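Skastthorpe 分拣间上机械手的事，私信问的人不少，开一串慢慢讲。先交代立场：我在这条线干到第 14 年，现在管排班，对“人机协作”四个字过敏。嫌我偏见重的可以现在划走。

2020-05-17

1/
先说活儿。零件从传送带上过来，人站在边上，拿起来看一眼，放进对应的盒子。盒子满了换空的，满的推走。外人听着觉得傻子都能干，来试过一个上午的都不这么说了。难的地方在手上：软的、滑的、形状歪的，一天摸下来，手指比眼睛先知道哪个有毛病。

2/
一月份 Lam 的人来开会，放了一段视频，机械手抓东西，配着很激昂的音乐。视频是加速的，右下角有很小的字写着倍速。我问原速是多少，对方说“还在优化”。这三个字我后来听了很多遍，已经可以当标点用了。

3/
会上给的数字是每班最多1000件。注意“最多”。我们人工正常一个班也不敢说天天到这个数，所以大家听了都有点发慌。后来 Kwame Amissah 去问这个数怎么来的，答复是按单次动作的最短时间推算的。也就是说，假定它每次都抓得准，传送带不停，盒子不用换，整个班没有人从旁边走过去。

4/
照这么算我也能每班1000件。我还能一年不生病呢。

5/
工位上最明显的变化是东西少了。以前边上有水杯、胶带、谁的老花镜、垫手腕的毛巾，盒子摞得歪歪扭扭，要用哪个抽哪个。现在台面要求清干净，盒子摆哪儿都有讲究，偏了要重新对。领导来看，说整洁多了，很满意。台面是整洁了，原来摆在上面的那些东西是给人用的，这句他没接。

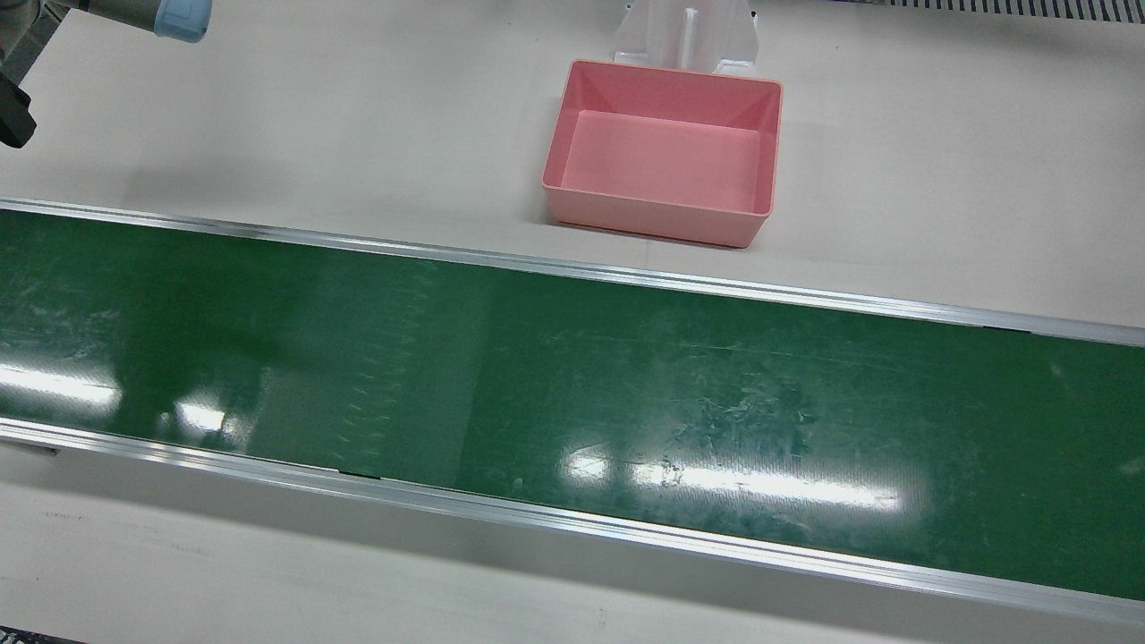 6/
说到盒子。以前人站那儿，盒子斜一点、远一点，手自己会找过去，谁也不会为这个停下来。现在“盒子到位”成了一个单独的动作，要写进作业指导书，要有人负责。指导书原来是一页纸，贴在柱子上，油都糊了。新的那份我没耐心数页，反正订书机订不住，用的夹子。

7/
所以岗位没有消失，岗位变成了伺候机器的岗位。Itzel Ibarra 以前是我们这儿分得最快的，手上功夫没话说。现在她的工作内容是：摆盒子，看屏幕，等它停，点“继续”，再等。她跟我讲，下班比以前累。我说你不是坐着吗，她说就是因为坐着，坐着还不能走神。

8/
这种累在报表上看不见。报表上写的是“体力负荷下降”。体力负荷确实下降了，这一条我认，别说我只挑坏的讲。Esperanza Alcantara 的肩膀好多年了，抬手过头就疼，换岗以后她说夜里能翻身了。这是实打实的好处，我不会为了吵架装没看见。

9/
可是肩膀的事，早几年我们就提过，要求把台子改低一点，轮岗勤一点。报上去，说预算不够，500块的脚垫都要分两次批。后来买机械手，预算一下子就够了。我不懂财务，我就是把两张单子放一块儿看了看。

10/
再讲讲 Vilia，就是配套那个看板软件。它把每次停机归成几类，其中一类叫“人为干预”。机器没抓稳，停了，Itzel 过去按一下，系统记成人为干预。于是月底一张图出来，停机原因最高的那根柱子是人。开会的时候投在墙上，她就坐在底下看。

11/
我们提了意见，要求改名字，哪怕叫“人工协助”也行。对方说字段名改起来牵涉面大。一个词，牵涉面大。给我们改岗位名称的时候倒是一个通知就改完了，从“分拣员”改成“流程支持”，工牌第二天就换了。

12/
Wai-kit Chang 是我们这边比较支持上机器的，我们俩为这事在食堂拌过好几次嘴。他的道理是：年轻人本来就不愿意来，招工启事挂着没人问，机器不来这条线早晚也得关。这话有道理，我承认。我的问题是，招工启事上那个工资他看了没有？他说看了。然后我们俩就都低头吃饭了。

13/
他还讲，现在慢，以后会快，你不能拿刚上来的东西跟干了十几年的人比。行，那就别拿它跟我们比。可是定额是拿它的宣传数字定的，这个比较可不是我先开始的。
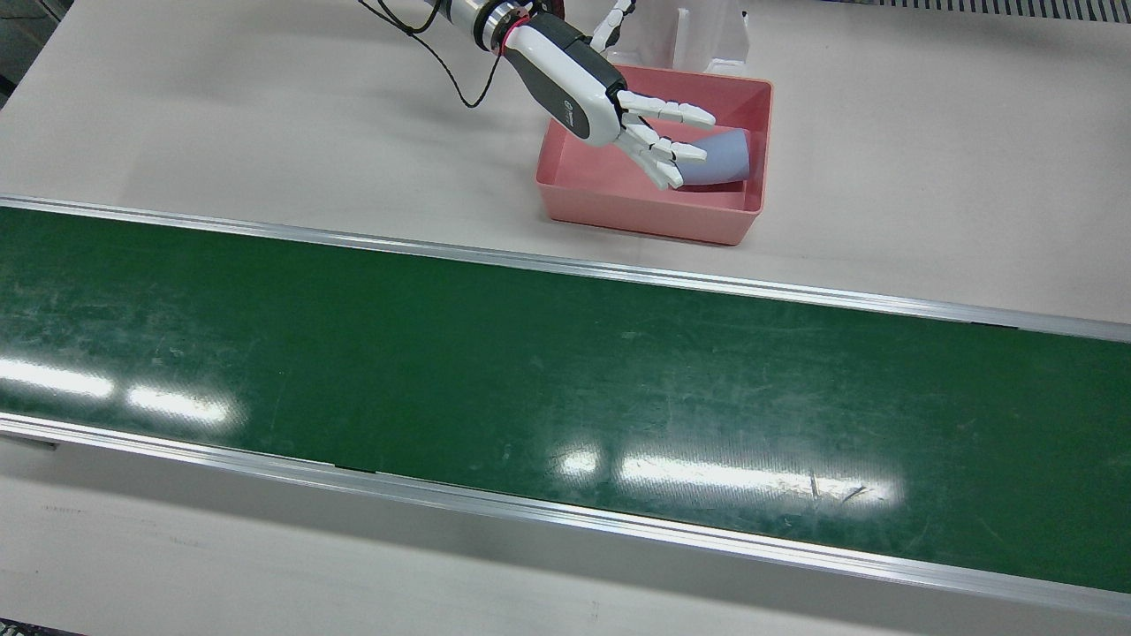 14/
定额这件事值得单独说。新定额把人和机械手算在一条线里，出一个总数，到不了总数，扣的是人的绩效，机械手没有绩效可扣。做定额的人坐在办公室，拿一件东西的平均时间乘来乘去，仿佛所有东西进盒子都一样。请他到线边上站一会儿，看手伸进那个粉色盒子里，手指头探到那件淡蓝紫色的东西上头，东西还挨着盒子内壁那一侧，一头宽一头窄。这种右粗左细、像杯子又像锥子的形状，贴着边放，人来拿都要换个角度，用指腹顺着它走。平均时间里有没有这一下？我问过，答复是“已包含在余量中”。余量是多少，没讲。

15/
我自己悄悄记过一个班，拿小本子记的，不代表什么，别拿去当数据引用。那个班需要人过去处理的有111次。有的是盒子要重摆，有的是东西姿势不对，有的我站旁边也没看出为什么，Itzel 点了继续它就继续了。我把本子给主管看，主管第一句话是：你上班时间记这个？

16/
Chih-ming Tai 是设备那边的，人不错，说话也直。他跟我讲，其实他们私下也觉得定额高了，可合同里写着达标时间，他们也被催。所以两边在线边上碰见，都挺客气，互相递个扳手什么的，谁也没有得罪谁。压力是从上面下来的，下来以后正好落在传送带两边的人头上。

17/
他还跟我说过一件挺有意思的事。他们想把 Itzel 的“手感”整理出来，请她一边做一边讲：先碰哪里，用多大劲，什么时候松。她讲了两个下午。我问，这算什么工时？查了半天，算培训工时。谁培训谁？表上写的是她接受培训。

18/
我为这个去吵了一架，后来改成“技术支持”，补了差额，不多，够她请我喝杯咖啡，她真请了。这是目前为止我们争到的唯一一样东西，写在这儿，给别的厂的人参考：记工时的表，一定要看是谁填的，填的什么类别。

19/
有人在评论里问，那你到底反不反对机器。我反对的东西很具体：反对拿宣传数字定额，反对把停机算在人头上，反对改岗不谈工资，反对培训时间自己贴。这几条谈妥了，机器爱来几台来几台，我帮忙搬。

20/
还有人说 Zivotside 那边的厂上了类似的，大家都挺高兴，让我别唱衰。我托人打听了，高兴的是参观的人。线上的人说“还行”。在我们这行，“还行”是个很宽的词，从真的还行到明天就辞职都可以用。

21/
我去那边看过一次，走的参观路线，地上画着黄线，只能站在黄线外面。讲解的人说操作工的技能“得到了提升”。我问提升之后的工资等级表能不能看一眼，他说这个不在参观内容里。然后发了一支笔，写不出水。

22/
说几句给正要上设备的同行。开会时一定要问原速。“最多”后面的数字，让他们把“通常”后面的数字也写上，写进纸里。停机分类的名字，上线之前就要看，上线之后再改就是“牵涉面大”。换岗的人，工资等级先定再换。还有，谁去教机器，谁的名字要写上去。

23/
也别把设备那边的人当仇人。我们这儿有几个年轻的一开始见了 Chih-ming Tai 就甩脸子，后来发现他加班比我们还多，盒饭都是凉的。现在食堂给他留一份热的，是 Esperanza 去说的。

24/
Kwame 看了上面这些，说我写得太客气，他负责谈判，我负责写帖，我们俩应该换一换。他还让我更正一个地方：脚垫最后只批了一次，第二次没批下来。更正在此。

25/
下一次谈定额在月底，我们要的是按实际停机时间重算，再加一条轮岗，盯屏幕的岗位不能一个人从头盯到尾。对方先回了个“原则上理解”。有结果我接着往这串下面贴。做过类似谈判的，尤其是拿到过轮岗条款的，麻烦把条款原文发我，截图就行，名字打掉。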